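Countertop

A countertop is a flat work surface fixed over cabinets, intended for preparing food and used for putting things down. Stone-look tops, such as gray marble patterns with pale veins, are valued for hiding crumbs until company arrives.

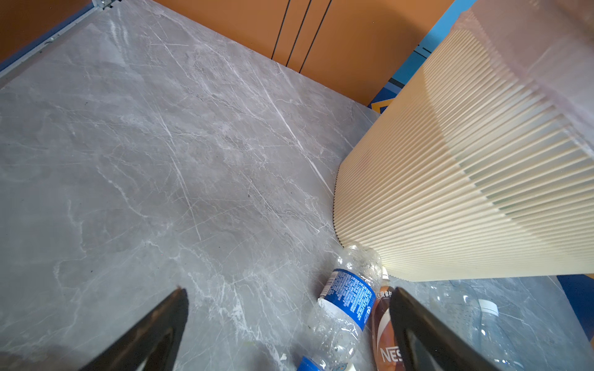

Clutter

Bottles are the usual first settlers, followed by anything pleated, folded or too big for a drawer. In a June survey of 65 kitchens in Haverford, Séverine Carré found 40 with no clear space for a cutting board. Most owners described their counters as tidy.

Edging

Some tops have a metal strip along the edge. The Plirkel catalog lists it as protection, chiefly from the people who bought it.

See also: Junk drawer; Kitchen island; Shelf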